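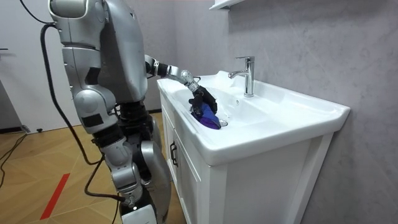 # Mottram Robotics Club – your questions, answered

**Does my teenager need any experience?**
None at all! Maarja Ramanauskas starts every newcomer on the simulator, and plenty of our members had never written a line of code before they walked in.

**What are you working on this term?**
Household chores, and mostly the bathroom sink. We're getting ready for the Drorkell Challenge, where the humanoid has to wipe out a basin with a cloth – harder than it sounds, as anyone who's tried to program a wrist will tell you.

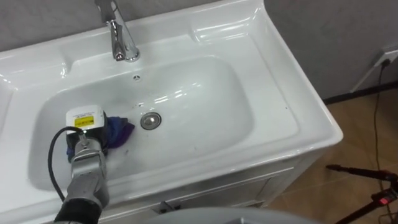

Judges look at coverage first, so the bit beside the drain and the slope up towards the tap both matter. Our practice log is up to 738 runs, and members take turns labelling them over a cuppa.

**When do you meet?**
Thursday at 6 pm, and parents are very welcome to stay.

**What does it cost?**
It's $159 a term, and if that's a stretch please have a quiet word with Lionel Cropper – we'd much rather have you here.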